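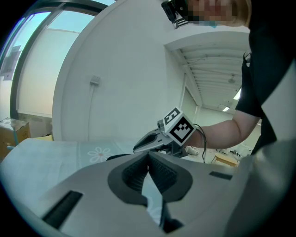 Big news for anyone around here who's been hunting for amaryllis bulbs: Verbeke got its shipment in, and the sale starts Nov 16, 2021, out at the Hallell greenhouse. I stopped by while Jeanine Mertens was still unpacking crates (she let me poke around, bless her) and there are 900 bulbs this time, up from 749 last winter! The big reds are in the front bins, and the striped ones are on the back bench next to the paperwhites. It's dusty work digging through all that packing material, so I'd wear something other than a black short-sleeved shirt, and bring gloves if bulb skins make you itch like they do me.

Jeanine says 280 of the bulbs are Pirka, a short white double that did so well on my kitchen windowsill last year that I'm going back for three more. Pick one that's firm and heavy with no soft spots near the base, and pot it up with the top third sticking out of the soil. Then go easy on the water until you see green. I drowned my first one, and I still feel bad about it.

Koen Jacobs is bringing 200 clay pots over from Dukeo, the snug kind amaryllis like, and he'll pot your bulb for you if you buy both. The doors open at nine, and the line was out to the road last time, so I'll be there early with coffee. Anything left over goes in the cooler, and Jeanine plans to have those potted up and for sale again in March.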